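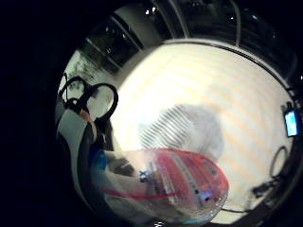
4.2 What the refill figures leave out

The case for refilling household cleaners rests largely on two trials, one in Vuscombe and one in Leltlow, and both are usually quoted as if they had measured the same thing. They did not. The Vuscombe trial counted visits to a refill point. The Leltlow trial asked people at the end of seven weeks whether they had "mainly refilled" their bottles, and left them to decide what "mainly" meant. Later reviews put the two results side by side and take the agreement between them as support for both. We doubt that it is support for either.

Take the sample first. Of the 149 households that joined in Vuscombe, 50 had already used the Flallier refill service before the trial began. These households are kept in the main result. The authors argue that leaving them out would make the group less like the town as a whole, but no figure for the town as a whole is given, and a third of a sample is a large share to wave through on that basis. A household that refilled before the trial and went on refilling during it tells us nothing about whether the trial changed anybody's habits.

The second problem is the bottle. Both trials treat "a bottle" as a fixed unit, and the savings in plastic are worked out from it. In daily use the unit is much looser. A trigger bottle with a see-through body, like the one with the blue nozzle standing on the table in Figure 2, shows its level at a glance, and it is easy to top up before it is empty. Someone who tops up a half-full bottle twice has made two visits and saved, at most, one bottle. The Vuscombe count would record this as two. We could find no correction for it in the paper or in the tables issued with it.

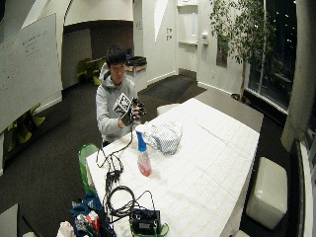

Nor is it clear what the refilled bottle was replacing. Some cleaners are sold as concentrates in thin film packs, which use far less plastic than a rigid bottle with a trigger. If a household gives up film packs for a refill point, the saving could be very small, or there could be none. The Leltlow questions did not ask what people had bought before. The trial run under the name Karaca did ask, but its answers were grouped under "packaged goods", and the groups cannot now be pulled apart.

Then there is the trigger itself. Savings are often stated on the basis that one bottle will last through a great many refills. We have seen no test of this under home conditions. Springs weaken, nozzles clog, and a household that throws out the trigger will often throw out the bottle with it. The Leltlow report puts the working life of a bottle at "up to" a stated number of refills, and then uses the upper limit as the average in every sum that follows.

None of this shows that refilling fails to cut waste. It may well do so, and in some homes it very likely does. Our complaint is narrower: the published numbers cannot carry the weight placed on them, and repeating them in one review after another has not made them any firmer. In the sections that follow we therefore use the Vuscombe visits as a record of visits only, and set the Leltlow answers aside.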